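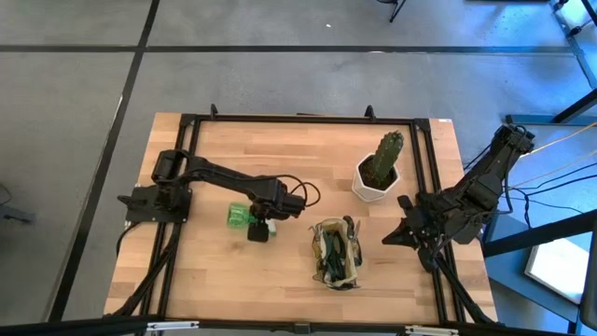 Reviewers at Ilholm asked early on whether a pair of cheap parallel fingers could compete with a purpose-built gripper at all, and suggested that we test both on objects neither had been tuned for. We took up that suggestion with pleasure, and it shaped everything in this section.

Figure 3. Two-arm workspace during the gripper comparison. The left arm holds a green plastic bottle; the fingers of the right arm are open.

4.2 Comparing the two finger sets

Both arms stay bolted in place for the whole comparison, and only the fingers change. The Arnton set is stiff and narrow. The Paltent set is softer along its inner face and gives a little when it closes. We ran 1,000 grasp attempts, split evenly between the sets, with the same controller gains and the same closing speed. An attempt counted as a success if the object was lifted and held for 6 seconds.

The bottle was our favorite test object by a wide margin. It is light, it rolls, and its thin wall buckles if the fingers close too far, so small errors in the controller show up right away. The stiff fingers did very well when they came straight down across the body and poorly when they landed near the neck. With the softer fingers we could be off by 2 centimeters along the bottle and still get a clean lift, which delighted us!

Of all the attempts, 193 failed. Most of these were slips during the first moments of the lift, before the wrist had settled. We had expected the tool bag to cause the most trouble, and it did for the softer set: the fabric edge folded into the pad and the fingers stalled short of a firm hold. The stiff set slid under the same edge with ease. The potted cactus was left in the workspace as an obstacle and was never a grasp target. Planning around a tall, upright object made the arms take longer paths, and we saw slightly more wrist sway at the end of them.

We also repeated part of the test with the Nicholas controller, which limits finger current directly. Bottle damage dropped sharply with the stiff fingers, while the softer ones hardly changed. This is a very encouraging result for anyone working with low-cost hardware, and Section 4.3 looks at how far the current limit can be lowered before heavier objects begin to slip.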